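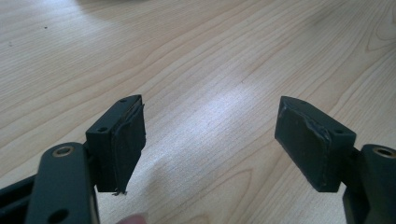 Hastham library to reopen in July, cafe still up in the air

2018-02-10

The Hastham public library will open its doors again in July, after a winter of roof work that ran long and cost more than planned. Branch manager Nazmiye Karaca gave the news at a packed meeting in the school gym last night. Applause, then a lot of questions.

Main points first. The roof is done. The heating isn't. The children's room moves downstairs, where the newspapers used to be, and the newspapers go up by the front windows. Opening hours stay the same except for one late evening a week, which evening to be decided.

The builder, Truklow, still has the back stairs and the wiring to finish. Site lead Povilas Rätsep told the meeting his crew lost most of January to leaks above the reference section. "We fixed one and found the next one," he said. He expects to hand over the keys in late spring, wich leaves time to move the books back in.

And there are plenty of books. Most of the collection is in storage out at Tedport, with the rest shared between two schools. Borrowers who still have something out from before the closing don't need to worry – no fines until the doors open, Karaca said, and the drop box on the side wall is being emptied as usual.

One happy find. Workers pulling up boards in the attic came across a box of old town papers, among them a copy of a land deed dated 1528. Local historian Sum-yee Chang has had a first look and thinks the copy itself is a good deal younger than the date on it. She'll give a talk when the library is back. Free, bring a chair if you're late.

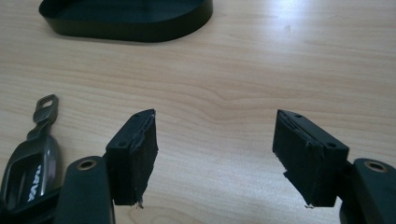 Money and seats

The town has covered the roof. Furniture is another matter. The reading room will seat 100 people, up from what Karaca called "never enough," and the chairs are ordered but only partly paid for. Residents can sponsor one for $100. Name on a small plate under the seat, if you want it. So far 30 have been taken, most of them in the first two days after the letter went out.

Not everybody liked the idea. Maximiliano Domínguez, who runs the shoe repair on Chowdary Street, asked why people should pay for chairs when they already pay taxes. Some clapping for that too. Karaca said nobody has to, and that the chairs will come either way, just slower.

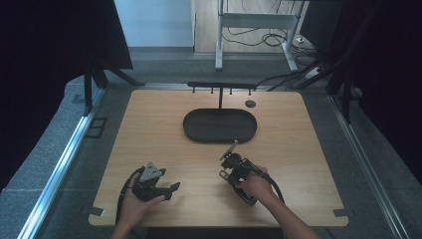 The cafe corner got the longest discussion of the night. Ismael Conceição has offered to run it with coffee, tea and two kinds of cake, no hot meals. He wants things kept plain and easy to wipe down: square tables in light wood with rounded corners, and a dark oval tray with a raised rim, so that a spilled cup stays off the books. Parents with small kids seemed to like the rounded corners. The sticking point is rent. The town wants a fixed sum, Conceição wants to pay by the month depending on sales, and niether side moved much.

A decision on the cafe is due before the end of spring. Chair forms are at the town hall front desk and at both schools. The next meeting is in the gym again, same time – use the side entrance, the main one sticks.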